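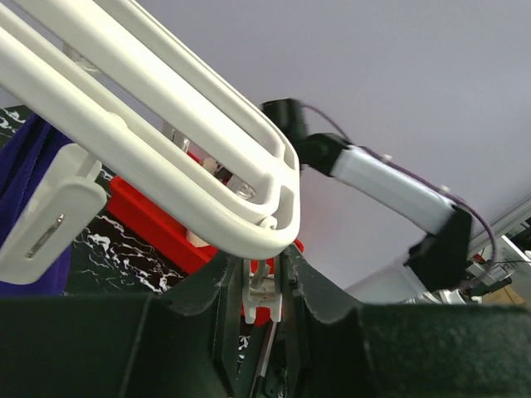 3. Indoor drying in the study households

3.1 Setting and participants

The interviews were held in two districts with different housing stock. Kirnden consists mainly of older brick terraces that have been divided into flats, many of them with a shared yard. Brurkel was built later and is made up of mid-rise blocks with small balconies and no common outdoor space. A total of 35 households took part, 19 of them in Kirnden and the rest in Brurkel. All were tenants. Households with access to a working tumble dryer were included provided that they also dried some of their washing on a rack, a line or a rail.

Each household was visited once during the heating season, beginning in October. The visit consisted of an interview, a short walk through the home and a diary left with the person who did most of the washing. Interviews were conducted by Domnica Zamfir and Suqin Yuan, and the diaries were coded separately by Lihua Hao and Yichen Dong. Differences in coding were settled by discussion. The final coding scheme was fixed on 17 February 2025 and was not changed after that point.

3.2 Where washing is dried

Tenants in both districts described the choice of drying place as a matter of daily bargaining over floor space. The living room was preferred in winter and the bedroom was used when visitors were expected. In Kirnden, the shared yard was mentioned often but used little. Several tenants said that the lines were taken by the ground-floor flats, and others disliked leaving clothes where they could not see them. Lease terms also played a part. In nine Brurkel households the tenancy agreement did not allow washing to be hung on the balcony, although in most of these the rule was broken for bed linen.

The bathroom was the room most often recommended by landlords and the one tenants liked least. It was usually the coldest room in the home, and washing hung there had to be moved each time someone wished to bathe. One Kirnden tenant had been told to dry clothes only in the bathroom with the door closed. She followed this advice for one winter and then returned to the hallway, where the rack stood beside the radiator and had to be folded each night to clear the front door.

3.3 Equipment

The equipment found in the homes varied more than had been expected from earlier work (Verhoeven and Liang, in preparation). Floor-standing racks were common, but many tenants also used smaller hanging racks for light items such as socks, face cloths and tea towels. These were valued for using height in place of floor area, and for the ease with which a full load could be carried from one room to another.
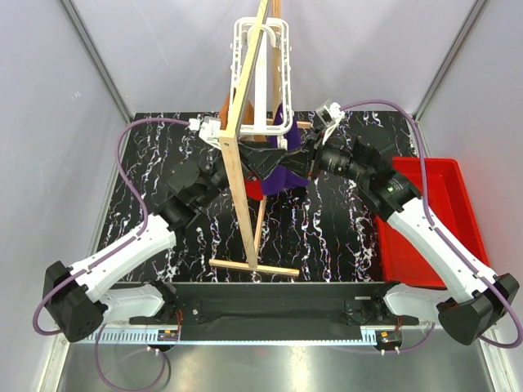 Figure 2. White plastic hanging rack with pegs along both sides, with cloths hanging beneath it; pale timber stand.

Hanging racks of the kind seen in Figure 2 were placed on door frames, shower rails, curtain poles and window catches. Tenants were generally aware that these fittings had not been made to bear such a load. Damage to a curtain pole was reported in both districts, and in each case the tenant had paid for the repair without informing the landlord. We found no household in which a fixed point for hanging washing had been provided as part of the tenancy.

Spacing on the rack was treated as a skill. Older tenants in particular spoke of leaving a gap between items and of turning thicker cloths halfway through the day. Younger tenants more often filled the rack completely and accepted a longer drying time. Diary entries suggest that both groups judged dryness by touch, usually at the hem or seam, and that items found to be damp were moved to a chair back or radiator to finish.

3.4 Moisture and ventilation

Most tenants connected indoor drying with condensation on windows, but views on what to do about it differed. Opening a window was described as wasteful when the heating was on. Extractor fans were disliked for their noise and in some flats had been switched off at the wall. The advice leaflet issued to Brurkel tenants asks them to ventilate the home while drying clothes but does not say for how long or in which room, and few tenants could recall having read it. The question of how such advice might be worded is taken up in Section 4, together with the views of the landlords interviewed by Jasper Verhoeven.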